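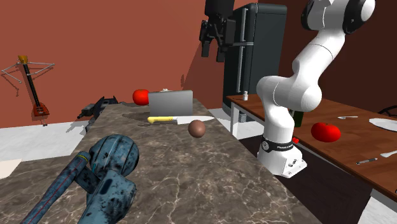 A bicycle chain looks simple, but it is made of hundreds of small metal parts. When you push the pedals, the chain carries your push to the back wheel, and the back wheel moves the bike. Metal that gets handled and used a lot does not stay shiny. The blue object that looks like a worn tool has black scuffs and stains all over its paint. A chain gets worn too, but most of the wear is hidden where you can't see it.

Each link has two plates on the outside or two on the inside. A pin goes through the plates and holds one link to the next. Around the pin is a little ring called a roller. The roller sits between the teeth of the gear and turns a bit as the gear goes around.

Every time a link bends, metal rubs on metal. Oil helps the parts slide. Dirt does the opposite. Sand and grit get inside and scrape away tiny bits of the pin. After a long time the pins are thinner and the links fit loosely.

People say the chain has "stretched." The plates have not stretched like a rubber band. Each link has a tiny gap in it now, and all the gaps add up, so the whole chain is longer than it was.

A longer chain does not fit the gear teeth very well. It rides up on them and wears them into a hooked shape, a bit like a shark's fin. Then the chain may skip, and your foot drops suddenly when you push hard.

How long does a chain last? It depends on rain, mud, hills and oil. My own Garrido lives outside under a porch roof, and its last chain had roughly 300 rides on it before the shop said to change it. My sister's bike is kept indoors and she wipes the chain every week. Hers is still fine after 464 rides.

To look after a chain, ask a grown-up to help. Turn the bike upside down. Hold an old rag around the bottom part of the chain and turn the pedals backward slowly. Keep your fingers away from the gears. Put one small drop of bike oil on each roller, wait a few minutes, then wipe off the extra. Oil left on the outside only picks up more dirt.

Written by Azadeh Hassanpour

Comments

Keyvan Mahmoudi
24th November
My class counted the links on an old chain and got 96. It was off a small kids' bike. Is that normal?

mudpuddle
mine skips going up the hill by school so now i know why

Lena's mom
Can we use cooking oil? It's all we have in the house.

Azadeh Hassanpour
No, it goes sticky. Bike oil is best. Keyvan, yes, small bikes have shorter chains.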